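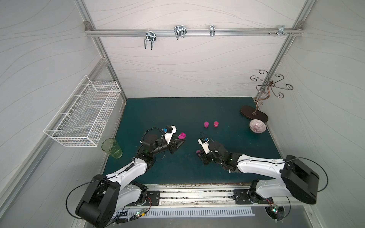

Celda Avano de dos brazos: pinza de dos dedos a la izquierda, mano de varios dedos a la derecha.

1/ Llevamos 9 jornadas con la celda Avano en el taller de Wemside. La alquila Fliketti, con montaje incluido.

2/ La pinza izquierda sujeta bien los cilindros magenta pequeños. La mano derecha pide más ajuste: casi 78 minutos el primer día.

3/ Los dos brazos van sobre un mismo raíl de aluminio. Cambiar la pinza nos lleva cuatro tornillos.

4/ El manual flojea en la parte de sensores. Savita Joshi, de soporte, contestó el mismo día.

5/ Alquiler: 222 euros por jornada. En marzo decidimos si seguimos.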